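Untertitel nach Bildwechsel: Ein Gespräch über Timing, Schildertexte und Honorifics

Das Studio Skistis in Bamden untertitelt Animeserien für den deutschsprachigen Markt. Zuletzt hat es dort die Serie „Diltemow“ bearbeitet, eine Fantasyproduktion mit 21 Folgen, deren Handlung zum großen Teil an einer Alchemistenschule spielt. Die Redaktionsleiterin empfängt im Schnittraum, auf dem Monitor läuft die vierte Folge ohne Ton.

Ihre Abteilung arbeitet mit getrennten Rollen. Eine Übersetzerin liefert den Rohtext aus dem Japanischen, ein Timer setzt die Ein- und Ausstiegspunkte, die Redaktion kürzt und vereinheitlicht, eine weitere Person setzt die Schildertexte. Die Endkontrolle sieht die Folge einmal mit und einmal ohne Skript. „Der Durchgang ohne Skript ist der wichtigere“, sagt sie. „Wer den Text vor sich liegen hat, liest ihn mit und merkt nicht, dass eine Zeile zu kurz steht.“

Für eine Folge sind zehn Arbeitstage angesetzt, vom Eingang des Materials bis zur Abgabe. Bei Simulcasts ist die Frist kürzer, und dann entfällt meist die Runde, in der über Begriffe diskutiert wird. „Diltemow“ war kein Simulcast. Das Material lag vollständig vor, als die Arbeit begann, und die Redaktion konnte alle Folgen sichten, bevor der erste Satz übersetzt war. Die Redaktionsleiterin hält das bei dieser Serie für entscheidend. In Folge zwei spricht eine Figur von einer „Schwester“, und das japanische Wort legt fest, ob die ältere oder die jüngere gemeint ist. Im Deutschen kann das offen bleiben. „Wir haben es offen gelassen. Ab Folge 15 ist die Reihenfolge der Geburten ein Teil der Handlung, und dort muss es dann stehen. Hätten wir in Folge zwei ‚große Schwester‘ geschrieben, wäre der Satz hölzern gewesen. Falsch wäre er nicht gewesen.“

Beim Timing richtet sich Skistis nach Bildwechseln. Ein Untertitel, der wenige Einzelbilder über einen Schnitt hinaus stehen bleibt, wird vom Auge als neuer Text wahrgenommen und noch einmal gelesen. Der Ausstieg wird deshalb auf den Schnitt gezogen, sofern die Lesegeschwindigkeit das zulässt. Lässt sie es nicht zu, wird die Zeile deutlich über den Schnitt verlängert. Dazwischen gibt es eine Sperrzone, in der kein Untertitel enden darf. Die Software meldet Verstöße automatisch, das Werkzeug heißt Sjöberg und ist im Haus seit mehreren Produktionen in Gebrauch. Schwierig wird es bei Blenden und bei Kamerafahrten über Standbilder, die in der Animation häufig sind. Sjöberg erkennt einen harten Schnitt zuverlässig, eine Überblendung dagegen nur manchmal. „Bei Verwandlungssequenzen schalten wir die Prüfung ab und setzen von Hand“, sagt sie. „Da blitzt es alle paar Einzelbilder, und das Programm hält jeden Blitz für einen Schnitt.“

Der aufwendigste Posten der Serie waren die Schilder. Gemeint ist damit jeder Text, der im Bild steht: Ladennamen, Briefe, Tafelanschriebe, Etiketten. In „Diltemow“ kommen die Laborszenen hinzu, in denen Regale voller beschrifteter Gefäße zu sehen sind. Folge sechs, die fast vollständig im Labor der Schule spielt, enthielt 200 solcher Textstellen. Übersetzt wurde davon ein kleiner Teil. Die Regel im Haus lautet, dass ein Schild einen Untertitel bekommt, wenn eine Figur darauf reagiert, wenn die Kamera darauf verweilt oder wenn es später wieder aufgegriffen wird. Dekorative Beschriftungen bleiben stehen, wie sie sind.

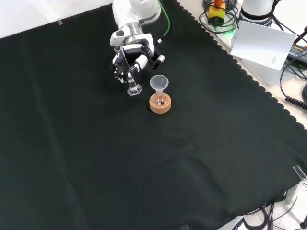
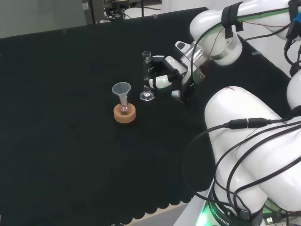

Messzylinder und Korkring auf schwarzem Stoff

Auch bei den übersetzten Schildern war zu entscheiden, wie sie gesetzt werden. Zwei Verfahren sind üblich. Beim ersten erscheint die Übersetzung als gewöhnlicher Untertitel am oberen Bildrand, in Großbuchstaben oder kursiv. Beim zweiten wird sie typografisch an das Schild angepasst, in Farbe, Neigung und Bewegung. Das zweite sieht besser aus und setzt ein Untertitelformat voraus, das Positionierung und Transformation beherrscht. Viele Abspielplattformen verwerfen diese Angaben beim Import. Skistis liefert deshalb zwei Fassungen: eine gesetzte für die Disc und eine schlichte für das Streaming. „Die schlichte Fassung entsteht zuerst. Sie muss allein funktionieren. Wenn ein Dialog läuft und gleichzeitig ein Schild lesbar sein soll, haben wir oben und unten Text, und mehr als je eine Zeile ist dann nicht zumutbar.“

Auf die Frage nach den Fachbegriffen holt sie weiter aus. Die Vorlage verwendet für die Alchemie ein Vokabular, das zum Teil aus der heutigen Schulchemie stammt und zum Teil erfunden ist. Die Gefäße tragen gewöhnliche Namen, die Vorgänge tragen Namen aus ungewöhnlichen Schriftzeichen, bei denen eine kleine Lesehilfe die Aussprache vorgibt. Zeichen und Lesung bedeuten dabei häufig Verschiedenes. Ein Zauber wird etwa mit den Zeichen für „Rückkehr zum Grund“ geschrieben und englisch ausgesprochen. Zu hören ist nur das Englische, im Manga zu sehen ist beides. Das Publikum der Untertitel kennt in der Regel nur eine Seite davon. Die Redaktion hat sich entschieden, die gesprochene Form zu behalten und die Bedeutung der Zeichen beim ersten Auftreten in den Dialog einzuarbeiten, sofern Platz war. „In zwei Fällen war kein Platz. Fußnoten am oberen Rand machen wir nicht mehr. Man hält dafür den Film an, und wir untertiteln für Leute, die ihn laufen lassen.“

Bei den Anredesuffixen ist die Linie weniger streng. Skistis führt für jede Serie ein Begriffsblatt, in dem auch steht, ob „-san“, „-kun“ und „-senpai“ erhalten bleiben. Bei Stoffen, die in Japan spielen, bleiben sie meist. „Diltemow“ spielt in einer erfundenen Welt mit europäisch klingenden Ortsnamen, dort fielen sie weg. Das Gefälle zwischen den Figuren musste dann über Duzen und Siezen abgebildet werden — mit der bekannten Folge, dass irgendwann jemand vom Sie zum Du wechselt und die Vorlage an dieser Stelle nichts dergleichen tut. Die Redaktion hat die Übergänge an Szenen gelegt, in denen im Original das Suffix verschwindet. Bei einem Figurenpaar gab es keine solche Szene. Die beiden siezen sich bis zum Schluss, und in Folge 19 klingt das nach Ansicht der Redaktionsleiterin zu kühl. Sie würde es heute anders lösen.

Lieder werden gesondert behandelt. Vorspann und Abspann bekommen eine Übersetzung ohne Reim und ohne Umschrift. Ob die Umschrift zum Mitsingen auf der Disc als eigene Spur beiliegt, entscheidet der Lizenznehmer, und die Rechte am Liedtext müssen dafür getrennt geklärt werden. Im Fall von „Diltemow“ liegt die Freigabe für den Vorspann vor, für den Abspann steht sie aus.

Nach der Abgabe gehen Korrekturen aus zwei Richtungen ein, vom Lizenznehmer und aus dem Publikum. Zu „Diltemow“ hat die Redaktion bisher zehn Meldungen übernommen, überwiegend Tippfehler und einen verwechselten Ortsnamen. Die Streamingfassung wird im Mai ausgetauscht. Auf der Disc lässt sich nach der Pressung nichts mehr ändern, dort ist der Ortsname in Folge elf falsch geblieben.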